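**Bondusley toy library to open on Tuesday evenings from September**

Families who cannot get to Bondusley Toy Library during the working day will be able to borrow in the evening from September, when the service begins opening until 7.30pm every Tuesday.

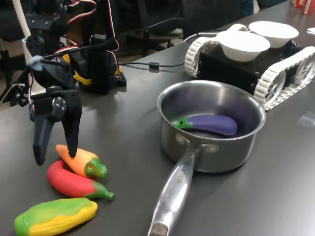 The change follows a survey of members held in the spring. Evening opening was the most common request, followed by longer loans. Both have been agreed. The standard loan period will go up from 2 weeks to 3, and members may renew once by phone or at the desk.

The library lent 3151 items last year, its highest figure so far. Play food, wooden railways and floor puzzles were the most borrowed.

"A lot of our parents work shifts or commute to Hullari, and we were closed by the time they got home," said Josiane Renaud, manager of the toy library. "They have been asking for this for a while."

The extra hours are paid for by a grant from the Chauvin Fund, which also covers 70 new toys for children under five. Valentin Besnard, who looks after grants at the fund, said: "Bondusley made a clear case. The demand was there and the cost was modest."

Membership stays at £14 a year per household. Childminders and nurseries can join at the same rate. New members should bring proof of address.

The toy library is on the ground floor of the Hameo Centre, Bondusley. Daytime hours are unchanged.

**Notes to editors**

Interviews with Josiane Renaud can be arranged through the toy library desk during opening hours.

ENDS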